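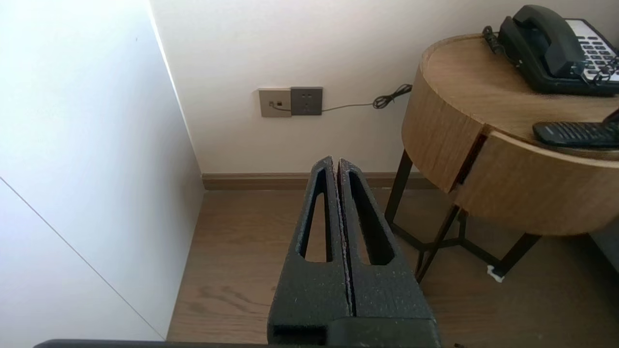
How many examples does it take to teach an arm one small chore? For us, with the remote control and the nightstand, the number we settled on was 300 per chore, and I would not go much lower.

Last updated in August
Home | Posts | Notes | Links | About
3 min read

The project is called Potelero. The chores are all bedroom ones: open the drawer, take the remote out, put it back, push the drawer shut. Every example is one person steering the arms through the chore from start to finish, with the wrist cameras recording. Then we reset and go again.

We planned on 300 for the drawer and 300 for picking up the remote. By Thursday we had recorded 561 in all, and 535 of those passed review. The ones I threw out were mostly my own fault. I started moving before the recording did, or stopped it before the arms were back at rest. A few had bad timestamps from one wrist camera, and I didn't try to repair them.

The drawer takes the most patience. Its front is curved, so a straight pull feels wrong in the hands when you steer it. I do it slowly and keep the speed the same from one example to the next. Small changes matter more to me than big ones: the remote turned a little, the drawer open a bit less, the phone moved over.

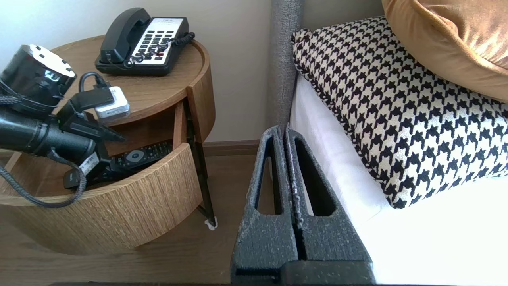

Venckus wrote in after my last post to say that slow examples make a slow robot, and that I should record at the speed I want to see later. I think that is fair. I went back and did part of the drawer set faster. More of those got rejected, but the good ones are usable and I kept them in.

The remote has its own problems. It is dark, and so are the fingers, and when a wrist moves quickly the buttons smear in the video. I don't throw a clip out for blur alone. The trained model will have to work from the same kind of picture, so it may as well learn from it. I do slow down just before closing the fingers.

I log everything in Prarnel, one line per example, with a short note if anything was odd.
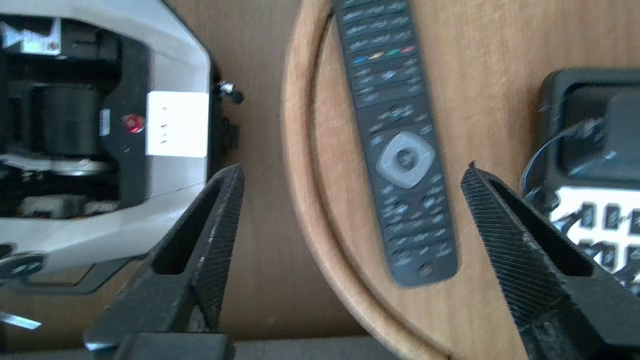
Next up

The rest of the remote set, then a first training run on Drurnaline over a weekend. I still need to write down the reset positions properly, as they are only in my head right now.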